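Storkavholm Supporters Board > First Team > Preseason and Matches

Thread: Are we really sticking with two tight ends?

gridline64
Posted 30 Sep 2023
Three losses in four and we still line up with two tight ends on first and second down. Everybody in the league has film on it by now. Kullthorpe just walked a safety into the box and left him there all afternoon. We ran for 64 yards. What's the plan for the road game at Ustham? They have a better front seven than Kullthorpe does.

northstand_pete
The plan is the same as last week. Coach Entili said after the game that he likes the matchups and thinks the execution was off. I don't agree with him but I don't expect a change either.

Moxley
I'd defend it. The two tight end look is the only reason the quarterback had time to throw in the second half. Go back and watch the third quarter. When we spread it out before halftime he was sacked on back to back plays. Our left tackle can't block anybody alone right now.

gridline64
So help the left tackle with a running back. You don't need to give up a receiver for the whole game.

Moxley
The running backs can't pass block either. The rookie missed his man twice.

tess_h
The rookie had one bad game. He was fine against Ccori, and we put up 349 yards of offense that day with the same line and the same backs. I think people are forgetting how good we looked in that one.

northstand_pete
Ccori are winless, Tess.

tess_h
They are, but yards are yards. The difference was play calling. We threw on first down against Ccori and we ran on first down against Kullthorpe nearly every drive. It was second and long all day.

Darrow
Agree with tess_h on first down. I went back through the play by play on the league site and our first touchdown drive was the only one that opened with a pass. After that it was run, run, throw, punt.

Also, for anyone going to Ustham, is the away section covered this year? Last time we sat in rain for three hours.

northstand_pete
Not covered. Bring a coat. The ground holds 4,000 and the away end is the open bleachers by the scoreboard. Gates open an hour before kickoff and there's no reentry.

corner_route
Going to Ustham too, driving up in the morning. On the tight ends, I'm somewhere in the middle. Keep both of them on the field but split one out wide. The younger one has good hands and a linebacker isn't going to cover him in space.
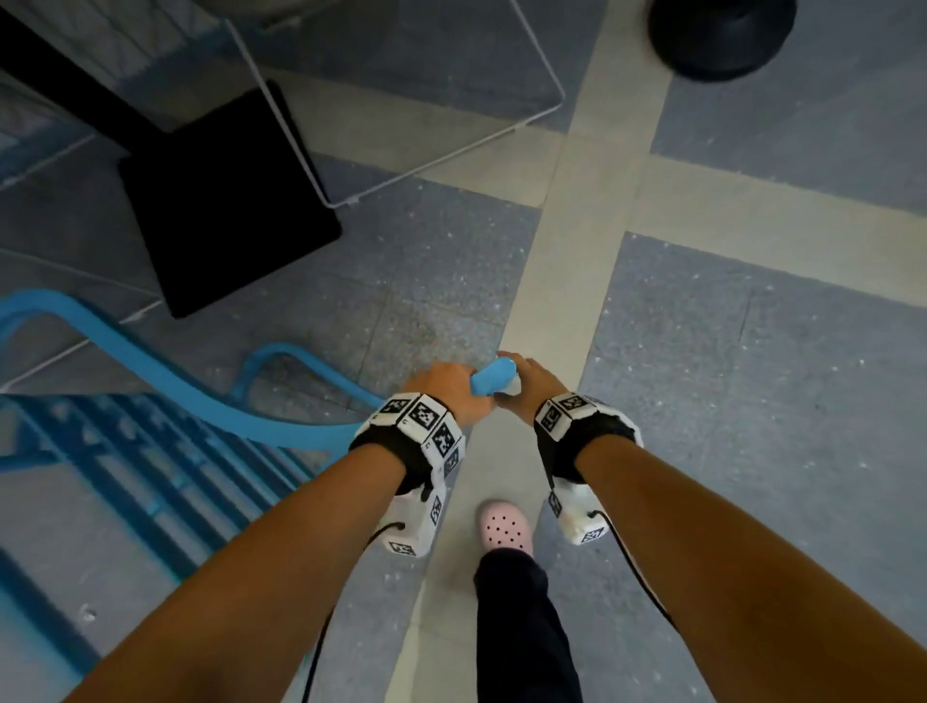
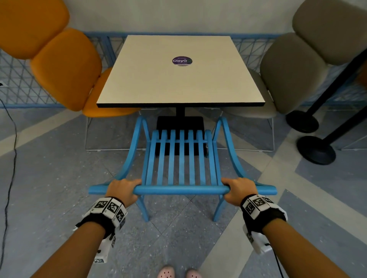
Hands on the light blue thing, and hands on the light blue chair

gridline64
Splitting him out would be fine with me. It would at least move the safety. My complaint is with both of them standing next to the tackles every snap and everyone in the building knowing it's a run.

Moxley
Everyone in the building knew it was a run against Ccori too and it worked.

gridline64
Because Ccori can't tackle.

Moxley
OK, but then you can't use that game to say the passing works either.

gridline64
I didn't, Tess did.

tess_h
I did and I stand by it.

Darrow
What about the kicker? He's missed from inside 40 two weeks in a row. We lost to Kullthorpe by 10, so it didn't decide that game, but it will decide one sooner or later.

northstand_pete
There's a separate thread for the kicker. Please keep it in there, it's long enough already.

corner_route
Does anyone know if the center is back? He left in the fourth quarter and I haven't seen an update.

Moxley
Arif Entili said in the radio interview that it was an ankle and he'd be listed as questionable. If he's out, the backup guard slides over, and you can forget about going with five blockers. We'll be in two tight ends whether gridline64 likes it or not.

gridline64
I don't like it. I'll be there anyway. Who has a spare seat in a car from the south side?

corner_route
I've got one. Message me and I'll send you the pickup time.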